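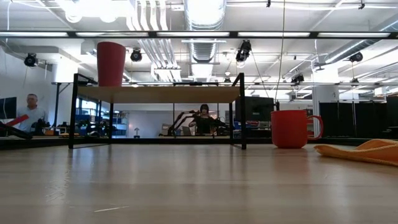
Taking part in the Serkcombe home cooking study

We are looking for 200 people living in or near Serkcombe to keep a diary of what they cook and eat at home. The study is run by Setis, a small research firm, and looks at how households plan meals through the week.

You can take part if you are 18 or over and cook at least 2 evening meals a week. You do not need to be a good cook. People who live alone are very welcome — we had too few in the February round.

What you will do
Fill in a short diary each evening for seven days, on paper or online
Keep your food shopping receipts for the same week
Come to one group talk at our office on Laizer Street, lasting an hour and a half

Everyone who finishes the diary and comes to the talk gets a £40 shopping voucher. Bus fares are paid back on the day if you bring your ticket.

Diaries are stored under a number and your name is not used in the report. You may stop at any point without saying why.

To sign up, ask for a form at the Setis front desk or write to Stelios Makris, Setis, 399 Laizer Street, Serkcombe. Please tell us about any access needs. Forms must reach us by 3rd June.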